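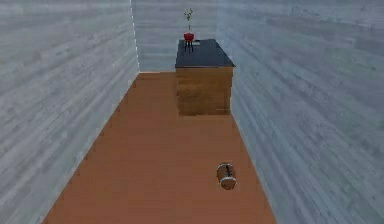 Unit 4. Acoustics of small rooms: reverberation time

Last week we measured the two rehearsal rooms in Nenville. Please bring your numbers, we need them in the exercise.

Reverberation time (RT) is the time in which the sound level falls by 60 dB after the source stops. It depends on the volume of the room and on the total absorption of its surfaces. Hard walls give a long RT, curtains a short one.

The hall in Allutville has a volume of 3000 cubic meters and a total absorption of 400 square meters. With Sabine's formula, RT = 0.161 V / A — so we get 1.2 seconds.

Homework: repeat it with A = 247.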